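**Carroll Low Stool, molded plastic, red**
Sold by Rilix. Product page updated February 3, 2026.

The Carroll is a one-piece plastic stool for kitchens, hallways, laundry rooms and kids' rooms. It is molded in a single shot, so there are no screws, no glue and nothing to put together. It ships ready to use. Take off the paper band, wipe the stool down once with a damp cloth, and set it where you want it.

The top is close to an octagon, with the corners softened. Diagonal ridges are molded into the seat for grip, and there is one round hole near the middle. The hole is sized for a finger, so you can pick the stool up with one hand and carry it to the next room. It also lets water drain through when the stool is used in a shower or on a balcony. The legs splay outward and have rectangular cut-outs in the sides, which keep the weight down.

## Color

Red is the color we keep in stock all year. It is bright, and the pigment goes all the way through the plastic, so a scratch does not show a different color underneath. On a pale floor the stool is easy to spot, which customers with small children and dark hallways have told us they like.

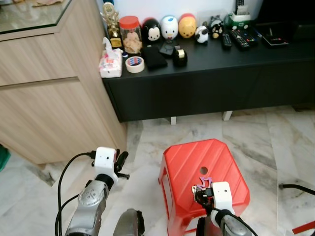

One buyer wrote to ask whether the stool would mark a polished stone floor, as she had just had marble put down and did not want rings or scuffs. She had been using a steel step and was tired of lifting it every time. She also asked if the legs could be fitted with felt.

The feet are plain plastic and will not rust or leave a metal mark. Grit trapped under a foot can scratch polished stone, the same as it can under any chair, so sweep first and lift the stool when you move it. Stick-on felt works on the Carroll. Use the thin kind and put a pad on every foot, or the stool will rock. Take the felt off before using the stool anywhere wet.

## Sizes and weight

- Seat height: 30 cm
- Weight: 700 g
- Assembly: none
- Stacking: yes, with other Carroll stools of the same height

The stool fits under most counters and in the gap at the end of a row of cabinets. Measure the gap at floor level before you order. The legs are wider at the bottom than at the seat, and this is the most common reason we get a stool back.

## What people use it for

Most are bought as a low seat for one person: putting on shoes, peeling vegetables, sorting a bottom drawer, sitting next to a child in the bath. A good number end up as a small table for a plant, a cup or a few toys. The ridges are shallow, but a narrow glass can still tip on them, so put a tray on top for drinks. Very small items can drop through the hole.

The Carroll is sold as a seat. It is not a step stool and has not been tested as one. If you need to reach a high shelf, look at the Taten two-step, which has a wider base and rubber feet.

## Cleaning

Warm water and dish soap will take care of most dirt. Dust collects in the ridges, and a soft brush gets it out faster than a cloth. Turn the stool over now and then and wipe the underside, especially if it lives near the stove. Do not use scouring powder, acetone or paint thinner. They dull the surface and the shine does not come back. Crayon comes off with a little cooking oil followed by soap.

The stool can stay outdoors from spring through fall. Bring it in by November if you get hard frost. Cold plastic is more brittle, and a stool that is dropped on a frozen patio may crack at a leg.

## Stacking and storage

Stacked stools slide apart easily when dry. If they have been put away wet they can stick. Run warm water over the outer one and twist, and they will come loose. Do not pry them apart with a tool.

## Related items

- **Carroll Tall**, the same seat on longer legs, for use at a table
- **Taten two-step**, folding, with rubber feet
- **Voleo seat pad**, round, ties through the center hole, machine washable

The Voleo pad was made for an earlier round stool and leaves the corners of the Carroll seat uncovered. It stays in place once tied.

## Ordering and returns

Item number 1923. Sold singly. Orders for a full stack go out in one carton and may take a day longer to pack.

Returns are accepted within 14 days if the stool is clean and has not been used outdoors. Keep the carton until you are sure of the fit. If a stool arrives cracked, send us a photo of the crack and one of the shipping label, and we will send another. You do not need to return the damaged one.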